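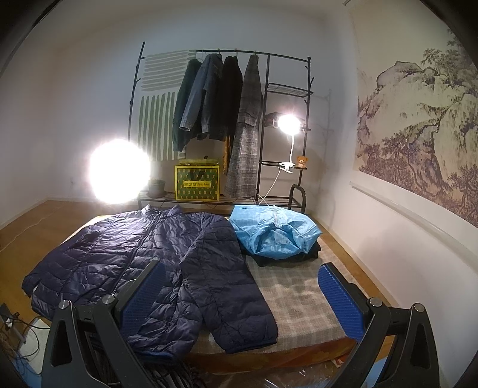
침대 위에 넓게 펼친 남색 패딩, 뒤쪽 행거에는 코트와 재킷

드리스토라는 이런 곳이에요

안녕하세요, 드리스토라를 꾸려 가고 있는 앨러스데어 홀데인입니다. 이름이 길어서 손님들은 그냥 '알 선생님'이라고 부르세요(선생님 소리 들을 정도는 아닌데, 이제는 저도 그냥 대답합니다). 저희는 옷 정리를 도와드리는 작은 회사예요. 주방이나 서재 문의도 가끔 들어오는데 그쪽은 솜씨 좋은 다른 업체를 소개해 드리고, 저희는 옷만 합니다. 패딩, 코트, 니트, 모자, 목도리, 양말까지요!

시작은 7년 전 제 방이었어요. 14평짜리 집으로 이사했는데 붙박이장이 없더라고요. 겨울옷을 상자에 넣어 둔 채로 한 철을 보내고, 그다음 5월에 상자를 열었더니 아끼던 모직 코트 어깨가 완전히 접혀서 자국이 났지 뭐예요. 그때부터 옷 개는 법, 거는 법을 이것저것 찾아보고 친구들 집 옷장까지 손대기 시작했어요. 그러다 친구의 친구가 돈을 내겠다고 해서 얼떨결에 사업자 등록을 했고요. 지금까지 다녀온 집이 거의 260곳이에요.

일하는 순서

저희는 침대부터 씁니다. 바닥에 늘어놓으면 허리가 아프고 옷에 먼지도 붙거든요. 침대에 담요 한 장 깔고 패딩을 활짝 펼쳐 놓은 다음 지퍼와 소매를 봅니다. 누빔 패딩은 소매를 양쪽으로 쭉 뻗어 놓아야 솜이 뭉친 데가 손에 잡혀요. 그다음이 얇은 나일론 겉옷인데, 구겨진 건 바로 개지 않고 한 번 털어서 걸어 두었다가 나중에 다시 봅니다.

행거는 긴 옷을 한쪽 끝으로 모으는 편이에요. 긴 코트 자락이 아래 선반에 닿을 듯 말 듯하면 선반에 올릴 물건도 달라지니까, 옷을 먼저 걸고 선반은 나중에 채워요. 목도리는 옷걸이에 같이 걸쳐 두면 코트 뒤에 숨어서 겨울 내내 못 찾는 분들이 많아요. 저도 그랬습니다 ㅎㅎ

그리고 제가 제일 좋아하는 시간이 작은 것들 차례예요. 골지로 짠 모자랑 양말 같은 것들이요. 큰 이불이나 두툼한 옷 사이에 끼어 있다가 하나씩 나오는데, 색까지 비슷한 남색이면 정말 안 보여요. 그래서 작은 건 나오는 대로 집어서 따로 모읍니다. 짝은 마지막에 맞추고요.

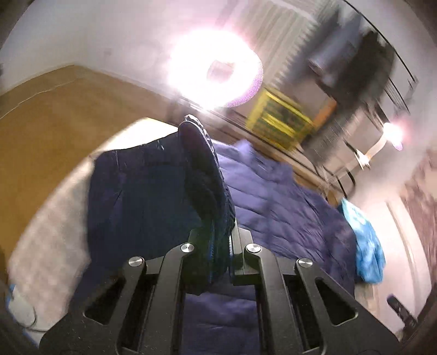

함께 일하는 사람들

저까지 다섯 명이에요. 대부분 둘씩 짝지어 댁으로 갑니다. 옷장이 큰 집은 셋이 갈 때도 있는데 방이 좁으면 오히려 서로 부딪혀서 둘이 딱 좋더라고요. 다들 말이 많은 편이라 조용히 작업하길 원하시면 예약할 때 꼭 적어 주세요. 정말로 조용히 합니다.

버릴지 말지는 저희가 정하지 않아요. 10년 안 입은 옷이라도 두고 싶다고 하시면 둘 자리를 찾아 드려요. 제 옷장에도 목 늘어난 스웨터가 한 벌 있는데 누가 버리라고 하면 저도 싫거든요.

비브스카 수업

집에서 직접 해 보고 싶은 분들을 위해 '비브스카'라는 작은 수업도 열어요. 각자 겉옷 한 벌과 양말 몇 켤레를 가져와서 같이 개 보는 시간인데, 저녁 7시에 시작해서 차 마시고 수다 떨다 보면 늘 늦게 끝나요. 준비물은 그게 다예요. 패딩을 가져오시면 제가 유난히 반가워합니다!

예약이나 수업 문의는 문의 게시판에 남겨 주세요. 방 크기랑 행거가 있는지, 어떤 옷이 제일 골치인지 적어 주시면 답장이 훨씬 빨라져요. 사진은 정리 안 된 상태 그대로 보내 주셔도 됩니다.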